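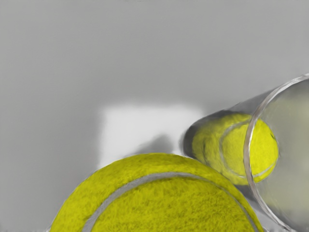 Firngate Pulpit Notices: README

Version 4 of the dataset, last touched August 12, 2026
Compiled by Kirsten Stougaard

Summary

This is a collection of 103 pulpit notices read aloud at Firngate Chapel, typed up and lightly tagged. A pulpit notice, for anyone raised elsewhere, is the part of a Sunday service between the second hymn and the sermon when somebody stands up and tells the congregation about the potluck. Sermons get archived. Hymns get bound in cloth with a ribbon. The notices get folded into a coat pocket and go through the wash, and they are where most of the information is.

If you want to know what a congregation believes, read the sermons. If you want to know when it met, who it had fallen out with and what had gone wrong with the boiler, you want this.

What's in the folder

notices.csv
One row per notice. Open it with anything.

notices_text
Plain text files, one per notice, named by the running number in the first column of the CSV. The numbers follow the order in which I found them, which has no relation to the order in which they were read. I regret this, and it is too late to change.

tags.txt
The list of tags and what I meant by them at the time.

corrections.txt
What other people say I meant.

gusska.cfg
Settings for Gusska, the little tagging program I used. You don't need it unless you plan to retag everything, in which case please write to me first so I can talk you out of it.

Columns

id
The running number. See above for regrets.

season
Advent, Christmas, Lent, Easter, or "ordinary," taken from the text itself or from the hymn numbers written in the margin. Where neither helps, the cell says "unknown." Please don't fill these in from the weather. Someone tried, and we had snow in June.

reader
A role, never a name: elder, minister, choir, visitor, youth. "Visitor" covers everyone from the preacher on exchange to the man who came in to ask about parking and was handed the sheet.

topic
Up to four tags. See the section on tags.

tone
Plain, warm, pleading, or stern. The difference between pleading and stern is mostly the presence of the word "kindly," which in Firngate is stern.

text
The notice as typed or handwritten, with spelling kept. "Alter flowers" appears often enough that I came to think of it as doctrine.

struck
Words that were crossed out but still legible. This column is the reason I kept going.

Where the notices came from

Most were in a biscuit tin in the vestry, under the spare candles. Others were tucked into copies of the Norðdahl hymnal, which is a large book and holds a folded sheet very well; families who had taken a copy home over the years were asked to shake it out and bring us whatever fell. They also brought bulletins, a recipe for pickled herring, and several pressed leaves. The recipe is not in the dataset. I've made it twice.

I scanned everything on the chapel's Cinier, a machine that treats each sheet of paper as a personal question, and then typed the text by hand. The scanner came with software that claimed it could read handwriting. It read "prayers for the bereaved" as "players for the baseball," and we parted ways.

The scans are not included. Many of the sheets have phone numbers on the back, along with sums, shopping lists and one fairly frank opinion of the organ.

How it was typed

Each notice was typed once and read back aloud by a second person with the original in front of them. Reading aloud catches things the eye glides past, and it also restores a certain dignity to a request for folding chairs. Where the two of us disagreed about a word, we put both in square brackets with a slash between. Where we agreed but had clearly lost the will to argue, there is a question mark.

Line breaks were kept in the text files and removed from the CSV. Underlining was turned into capitals. This makes a few of the notices look angrier than they sounded, although in the matter of the side door I believe the capitals are about right.

Tags

The tags were built from the notices themselves. I did try starting from a published list of congregational activities, but it had a heading for "missional outreach" and none for soup.

supper
Any meal, including breakfast. Coffee after service doesn't count unless there was a dispute.

building
Roof, boiler, side door, pews, damp.

money
Collections, pledges, and the gentle annual reminder about envelopes.

music
Choir practice, hymn changes, the organ.

neighbors
Anything involving other congregations or people in town who don't attend: shared services, open evenings, visits, apologies over noise.

pastoral
Illness, births, deaths, thanks. See the privacy section before using these.

lost
Lost property. The same umbrella may be involved throughout. I can't prove it.

A notice can carry several tags, and the best ones do. My favorite is tagged supper, building, neighbors and money, and describes an open evening at which guests from the mosque and the Catholic parish were to be served a hot meal under the part of the roof we were raising funds to repair. The minister had written "the need will be evident" and then crossed it out. You'll find it in the struck column.

What you might use it for

Local history, mostly. The neighbors tag is the richest if you care about how religious communities in a small town get along from week to week. Official histories of that sort of thing tend to run from one signed declaration to the next. The notices run from one borrowed tea urn to the next, and I'd argue you learn more from the urn. By the later sheets it has been lent so many times that its ownership is a matter of interpretation.

The set has also been used for a language class, where I'm told the students enjoyed working out what "those responsible will know who they are" was doing grammatically, and in a workshop for new elders on how to ask for help from a lectern without sounding wounded.

What you shouldn't use it for

Please don't treat it as a sample of anything larger than Firngate. It is one chapel in one town, and it includes only the sheets somebody failed to throw away. Things got kept when the hymnal was shut on them. Long hymns are therefore overrepresented, in a way I leave to somebody with more statistics.

Please don't use it to train a system to write pulpit notices. I suppose I can't stop you. But part of the value of the form is that a particular person had to stand up in front of the people they were complaining about.

And don't work out attendance from it. There is a supper notice that asks for 400 rolls. There were never enough of us for 400 rolls. It's a request from someone who had been let down about rolls before.

Privacy

Names of private people have been replaced with initials, and the initials have been shuffled, so "Mrs. T." in one notice isn't "Mrs. T." in the next. Addresses are out. Illnesses are reduced to "unwell" wherever the original went into detail, and Firngate went into detail.

A family may ask for any notice to be removed. They don't have to tell me why. The row stays with its number and the text is replaced by the word "withdrawn," which looks a bit severe on the page but keeps the numbering from sliding.

Known problems

The tone column was done by me alone, over one winter, and gets noticeably sterner toward the end of it.

"Ordinary" in the season column has swallowed several harvest services. I didn't give harvest its own value, on the grounds that it isn't a season of the church year. I've since been told otherwise by everyone.

Two sheets may be the same notice, one a draft of the other. They contradict each other about the time of the evening service, so both were kept, as presumably both halves of the congregation were.

The visitor notices are thin. When a guest spoke they generally brought their own paper and, very sensibly, took it home again. What we have of the interfaith evenings is our side of the invitation and our side of the thank-you, with the middle missing. If your congregation was on the other end of one of these and you have the sheet, I'd love a copy.

Side door tagging is uneven before the new lock.
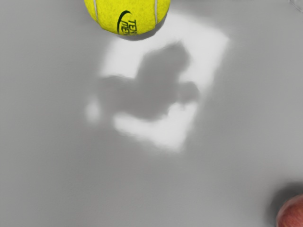 Sandra Gosling wrote after the last release that I had been unfair to the choir. Every notice tagged music in her part of the set had been marked stern, and in her view at least half were merely tired. She also pointed out that "would the basses please attend" had been typed without its original comma after "would the basses," and that the comma carried most of the feeling. She was right on both points. The comma is back, the tones have been gone over again, and her letter is in corrections.txt in full, including the paragraph about my handling of the descant.

Corrections

More are welcome. Send the id, the word you think is wrong, and what you think it should be. If you were in the room when the notice was read, say so, and I'll give that more weight than my own eyesight. If two people who were in the room disagree, both versions go in. This has happened with the date of the rummage sale and I don't expect it to be settled in my lifetime.

License and cost

Free to use, copy and reprint, with a line saying it came from the Firngate Pulpit Notices. A printed copy is available from the chapel office, in a run of 100, spiral bound, for whatever you care to put in the envelope. There is a gentle annual reminder about the envelope.

Citing

Stougaard, K., Firngate Pulpit Notices, version 4. If your citation style insists on a publisher, put the chapel. If it insists on page numbers, use the id and trust your reader.

Changes since version 3

Comma restored, see above.
Music tones revised.
Struck column now separates words crossed out in ink from words crossed out in pencil.
"Alter" left as it is, again, despite letters.
Umbrella cross-references added under lost.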